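Chapter 4
Beds, Bedding, and the Things That Land on Them

When I started out in housekeeping, I thought a bed was the easy part of a bedroom. Closets scared me. Bathrooms scared me more. A bed was a rectangle, and how much trouble could a rectangle be? Then I went to work at Grunholm, a residence hall with a lot of rectangles in it, and my first supervisor, Ottó Sipos, sent me back to the same room four times before lunch. The sheet was on and the corners were tucked. What I kept missing was everything else that lives on a bed, or behind it, or in the gap between the mattress and the wall, where I now believe half the world's pens are hiding.

So we're going to spend this chapter on beds, and we're going to go slowly. Chapter 3 covered floors, and if you did the exercises you already have the habit of looking at a surface before you touch it. We'll use that habit again here. It's harder with a bed, I think, because a bed is soft and things sink into it. A hairpin on tile shows up right away. A hairpin in a fold of cotton can ride all the way to the laundry and come out the other end of a dryer (ask me how I know!).

Let me give you a few words we'll need. The dressing is everything fabric that belongs to the bed: sheet, cover, pillowcases, and so on. Strays are the things that don't belong to it but have ended up there. The back line is the long edge where the mattress meets a wall, if it meets one. Those are the terms we used at Grunholm, and you may hear others where you work. At Ustilden they call strays "guests," which I like better, but it gets confusing in a building full of actual guests.

Strays come in all sizes, and the big ones are rarely the problem. You see a crumpled shirt, you pick it up, you decide whether it gets folded or washed. It's the little ones that cost you time. They also tend to be close in color to something bigger nearby, so your eye slides right over them. Before you read on, take a look at the bed below and try to find the strays yourself, starting at the wall and working toward you. 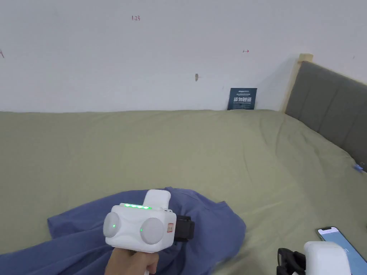 Figure 4.1 A green sheet with a crumpled blue cloth on it. Note the dark card standing along the back line and the small blue object near the headboard.

I'd bet you got the blue cloth first. Most of my students do, and plenty of them stop there. The card against the wall is a good example of a back line stray: it's upright, it's small, and if you grab the sheet and pull, down it goes into the gap. The little blue thing by the headboard is the one I'd worry about. I can't tell you for sure what it is - a clip, maybe, or some small piece of plastic - and that's fine. You don't have to know what a stray is to move it to a safe spot. Put it in the tray and let the person who lives there sort it out.

Did you look at the wall, too? You should. There's a brown spot on it, a little higher than the mattress, and a few small red marks, one of them a handwritten 1.23. A spot like that might be a stain or it might be a chip in the paint, and you'd treat those two very differently. Scrub a stain gently and it may lift. Scrub a chip and you'll have a bigger chip. As for writing on a wall, leave it alone until you've asked. I once wiped off a whole set of pencil numbers at Mesemham that a carpenter had spent his morning putting there, and he was polite about it, but only just.

The headboard gets its own section later (4.3), so I'll only say a little now. Padded ones with stitched channels, like the gray one in the figure, collect dust and crumbs down in the seams. A flat cloth skates over the top and leaves all of that behind. You want a soft brush and you want to go along the channels, top to bottom, before the clean sheet goes on. The wooden post next to it just needs a dry wipe.

One year we kept a tally at Grunholm, mostly to settle an argument in the break room. We logged 1,548 strays from beds, and 1,137 of them had come off the back line. I'd been guessing half. Ottó had guessed "nearly all" and claimed the win anyway, and he got the good chair until September.

In the sections ahead we'll clear a bed (4.1), strip and dress it (4.2), deal with headboards and frames (4.3), and then talk about fabrics and wash labels (4.4), including why sage and olive sheets need a bit of care with bleach. For the practice work you'll need a tray with a raised edge, a soft brush, a flashlight, and a bed that somebody really sleeps in. Your own will do fine. Don't tidy it first!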